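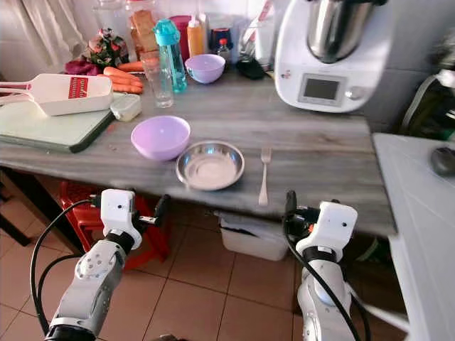
13 août 2024

Cuisine d'Urnutdale, plan de travail gris. Objet de la journée : décider de l'emplacement des choses avant de cuisiner quoi que ce soit. Je note les positions pour ne pas recommencer la discussion avec moi-même en octobre.

Extrémité gauche : planche à découper vert pâle, râpe blanche posée dessus, petit récipient à couvercle à côté. Les carottes derrière. Elles gênent un peu, mais c'est leur place la plus logique tant que l'épluchage se fait de ce côté. Les fleurs restent près des carottes, faute de mieux.

Au centre, bord avant : un bol lavande, le plat creux en inox, la fourchette à droite. Le second bol lavande est au fond, derrière la bouteille turquoise. J'ai hésité à les empiler. Gain de place faible, et l'un des deux finirait toujours sous l'autre au moment de servir.

Prévision pour la salade de carottes, d'après la fiche Ristwood recopiée au printemps : 200 g de carottes râpées, 70 g de yaourt, sel, citron. La fiche dit 100 g de yaourt. Trop liquide à mon goût, je corrige au crayon. 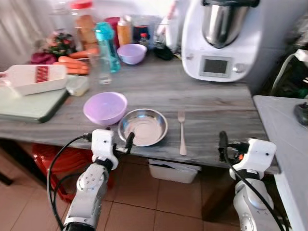 Temps de lecture : 2 min

Le robot de cuisine occupe le côté droit. C'est l'appareil le plus encombrant de la pièce et le seul dont la position ne se discute pas, à cause de la prise. Pour 200 g de carottes je ne le mets pas en marche – le lavage du bol prend plus de temps que le râpage à la main. Il servira pour la soupe.

Le fond du plan reste le point faible. Verre, bouteille, grand bocal transparent, flacons : tout ce qui n'a pas d'étagère aboutit là. Le catalogue Hartono propose une tablette murale de 70 cm. J'ai mesuré deux fois, elle passerait, mais il faudrait percer le carrelage et je n'ai pas la mèche. À revoir.

Essayé aussi de tenir l'inventaire dans Clulix. Abandonné à la troisième ligne, le logiciel exige une unité pour chaque article et je ne sais pas quelle unité donner à un torchon. Retour au cahier.
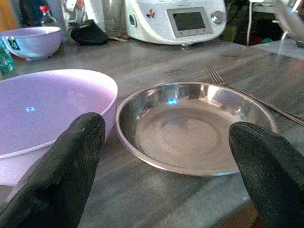 Reste la question du plat en inox. Il est large, bas de paroi, à bord roulé, ce qui convient pour mélanger à la fourchette sans trop projeter, à condition de ne pas le remplir. Le bol lavande est plus profond et sert mieux pour les épluchures. J'inverse donc l'usage prévu ce matin : inox pour la salade, lavande pour les déchets, le plus petit bol lavande pour la sauce.

À acheter : citrons, yaourt, une éponge. Vérifier le joint du robinet.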